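2025-09-03. Putting this here as a thread so I can find it again in December, when I'll be told the table has been tidy all along.

1/ I have read another "clear your table in 25 minutes" guide, this one from Ultlow, who also happen to sell boxes. You sort everything by purpose, you put each purpose in a box, you label the box. I remain to be convinced.

2/ My trouble is with the word purpose. A teapot is for tea, fine. A toothpaste tube is for teeth, fine. Neither of them is on the table for its purpose. They're on the table because it's the first flat surface after the front door.

3/ Ultlow's answer is a "home zone" for every item. I've had home zones. I had a whole shelf of them from Jodska, with little card slots for the names. Within a fortnight the slots all said one thing and the shelf said another.

4/ Anyway, I gave it a go. Woven cloth on the table, the pinkish-grey one with the fringe, everything spread out so I could see what I was dealing with. The guide says to use a plain surface "so the eye can rest". My eye went straight to the toothpaste.

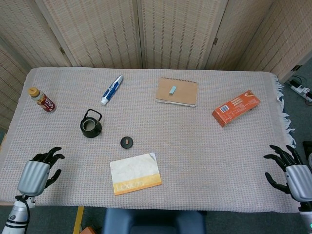

5/ The stationery should be the easy part. Spiral notebook, eraser, done, one box. Except the guide wants writing things kept apart from paper things, so the eraser that was sitting quite happily on top of the notebook now needs its own address. Why? They were getting on.

6/ And then the Lexicon booklet. Is it paper? Is it reading? Is it "reference", which is a separate Ultlow category with its own (dearer) box? The cover's smudged and one corner is curling up, so by the guide's rules it's "tired" and should go. I'm keeping it. A curled corner means a thing gets picked up.

7/ Small black disc with a tan oval in the middle. Might be a lid, might be a knob. The guide says anything you can't name in five seconds goes in the bin. This is terrible advice. Everyone who has ever thrown out a mystery knob has met the thing it belonged to the following week.

8/ I tried it on the teapot, before you ask. I'm not saying how that went until I've had another look in the cupboard.

9/ The orange cardboard box has a barcode and small white writing on it, and according to Ultlow I should be "decanting" whatever comes in a box like that. So, out of a box, into a box. The second box costs money. I can see who gains here.

10/ Someone will reply with the Cindaren method, where you own 200 things and no more. I looked it up. A set of cutlery counts as one thing. A "capsule" of clothes counts as one thing. With sums like that I own four things and a shed.

11/ The Ragnarsson people are a bit more honest: they say 100, and they count the spoons. I respect it. I won't be doing it.

12/ What I did in the end: toothpaste to the bathroom, teapot to the kitchen, little bottle with the orangey cap to the kitchen as well, notebook and eraser in the drawer TOGETHER. Booklet by the chair. Disc in the jar with the other discs.

13/ No labels, no boxes bought. It took well under the 25 minutes, mostly because I skipped the part where you "thank the surface".

14/ Will it stay clear? I doubt it. The post comes tomorrow and I know where I'm going to put it down.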